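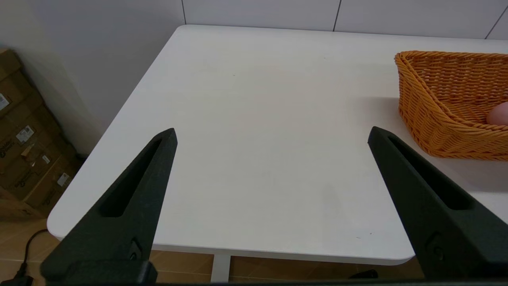
Slide 1: White table, orange wicker basket.

Speaker notes – "One Table, One Basket"
Estport library evening, downstairs room, 25 minutes plus questions

Start when the door is shut. Say good evening, give my name (Meron Degefa), thank Mebrat Tamiru for setting up the chairs and the screen.

Leave slide 1 up while people sit down. Point out the basket on the right and the open stretch of white tabletop. Say that the talk is about keeping that much table clear in a normal home.

Background, keep it short. I worked seven years in the stockroom at Zesham, packing household goods. On a packing bench you clear the surface before the next order comes. At home I never did this. My kitchen table had mail, chargers, a sewing kit and a bag of onions on it for most of one winter.

The rule. One table gets one basket. Anything that lands on the table and has no place goes in the basket. When the basket is full you empty it before you do anything else at that table. Pause here. Somebody will ask about a second basket. The answer is no – I tried it in April and ended up with two full baskets.

Choosing the basket. Wide opening, no lid. A lid becomes a shelf. Wicker is light to carry and you can shake the crumbs out of it. Bright colors are easier to spot when you walk in, and orange against white is hard to miss. Put it toward one side so the middle stays free for plates or homework.

White tables. People complain they show every mark. They do. There is a faint gray smudge on the one on the slide, toward the front. I like that, it tells me where to wipe. Damp cloth first, then a drop of dish soap, then a dry cloth. Don't use the rough side of a sponge on a smooth white top. Rounded corners are worth looking for if you have small children or a narrow kitchen.

Gudeta story (skip if running late). My aunt on Gudeta Street wrote down everything she took off her hall table in a year. It came to 1,030 items, and nearly 25 of those were single gloves. Wait for the laugh, then go on.

Emptying. Tip it out on the floor, sort by room, carry one room at a time. Paper last. Mine takes as long as the kettle.

Questions. Likely ones: pets in the basket, shared houses, what to do with keys. Keys get a hook by the door.

Remind them the handout is on the Istar shelf by the stairs. Chairs back against the wall before we go.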